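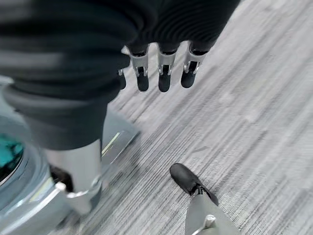
## Corgate clothing exchange now washing on site

The clothing exchange on Harb Street in Corgate has started doing its own washing. A front loader was plumbed in at the back of the building over the winter and has been in regular use through September. Until then, bags of clothes that needed a wash went out to the coin laundry in Skorstead and came back the next day.

The exchange took in 1698 garments last season. Most were clean enough to go straight onto the racks, but 606 had to be laundered first. Staff say the trips to Skorstead took up a good part of the morning and cost more than the exchange liked to spend.

Clothes are now checked at the front counter and put into baskets by colour, with blacks and other deep shades going together. Knits are kept back for a gentle cycle and dried flat. Pockets are emptied, zips done up, and anything with a print is turned inside out before it goes in the machine. The baskets are white plastic with openwork sides, and one of them usually sits on top of the washing machine so it can be filled or emptied without bending to the floor.

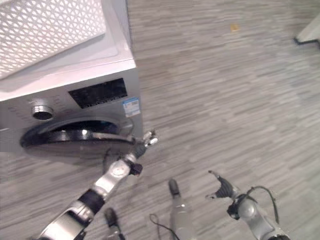

One regular at the exchange asked whether people should still wash their clothes before dropping them off, now that there was a machine in the building. She said she had been doing a separate load for years and would be glad to skip it.

The answer is yes, please keep washing. The machine is meant for items that pick up dust or odours in storage, and for bags left at the door overnight. It can't keep up with everything that comes across the counter, particularly in the weeks before school goes back. Anything damp or mouldy will still be turned away.

Loads are run in the morning, and the last one has to be out by 2 p.m. so there is time to sort it before closing. Darks are done first.

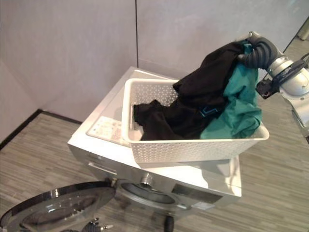 Tops and light pullovers make up the bulk of each load. They are shaken out one at a time when they come out of the drum, and the labels are checked again for size. Coats, duvets and anything marked dry clean only are not washed on Harb Street. Those still go to the Skorstead laundry when there is enough for a trip.

The hookup and the machine were paid for out of the exchange's own takings, with a further $200 from the Bresov Hall rummage sale. The hall has also asked to use the washer for its tea towels and tablecloths after events, and the exchange has agreed to try that until Christmas.

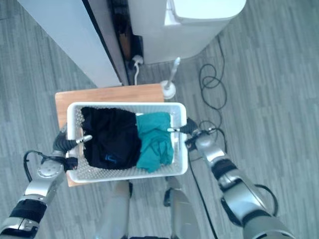

**Seon-mi Jeon**

Two small changes for people dropping off. Please leave clothes unfolded in the bag, as they all get opened up for checking anyway, and tie shoes together in a separate bag so they don't mark the fabrics. Hangers are no longer needed.

The exchange could also use more laundry baskets, any colour, as long as the handles are sound. They can be left at the front counter during opening hours. Unscented detergent is welcome too, liquid or powder, if the package hasn't been opened.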